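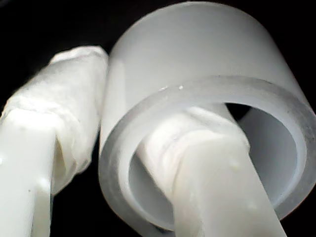

White ring, close up.

Minutes, January, started 4:00 in the back room. Siu-ming Yip chairing, Milagros Cusi notes (sorry for typing, had to leave early).

1. Rings
Short thick-wall ones are staying. Siu-ming asked if the thin ones can go back to Grulik, they can, but only in full boxes and we have one open. Milagros to tape it up and ask anyway. Shelf count is 858, matches the sheet for once. No more loose rings in the desk drawer please, they go in the tub with the lid.

2. Wrapping material
Roll is low. Plulomano quoted 62 dollars delivered, old price was less, Siu-ming thinks shipping got added twice. Will call. If it's right we order one roll and not two. Offcuts
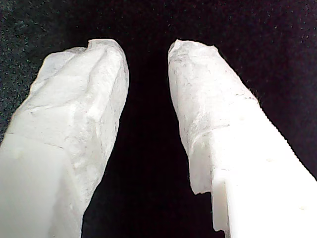
to be kept if longer than a hand, shorter goes in the trash. Discussed keeping a second bin for scraps, no space under the bench, dropped. Scissors still missing, the orange ones. Check your bags.

3. Trays
Black divided tray is the standard now. Raised walls, keep. Long talk about whether the short divider should be moved over for the spring kits, no decison. Siu-ming wants a drawing first. Ballance can cut new dividers, 14 days. Old flat trays go to the store room, top shelf. Snack bars go in lengthwise, one per kit, ends
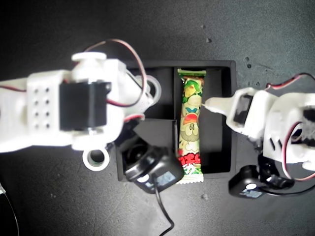
don't need to be tucked under. Was tried with tucking and it took ages. Milagros brought up wrappers getting creased in the big carton, agreed to put a sheet of card between layers. Su flavors list is out of date, new one to be pinned by the door. Check the dates on the older box before anything gets packed from it.

4. Work surface
Gray mat to be wiped at end of day, damp cloth only. Crumbs again. Eat at the other table.

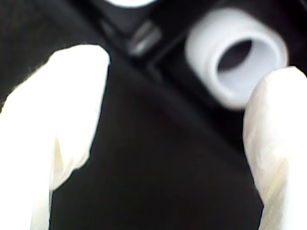 White ring between gripper fingers

5. Any other business
Lamp over the bench flickers, Siu-ming has a spare bulb at home. Labels: use the small size until they run out, then the large.
Key to the store room goes back on the hook, not in a pocket.

Actions
Siu-ming: call Plulomano, divider drawing, bulb
Milagros: Grulik return, card sheets, flavor list
Everyone: scissors

Closed 4:50. Next meeting same room, time to be sent round.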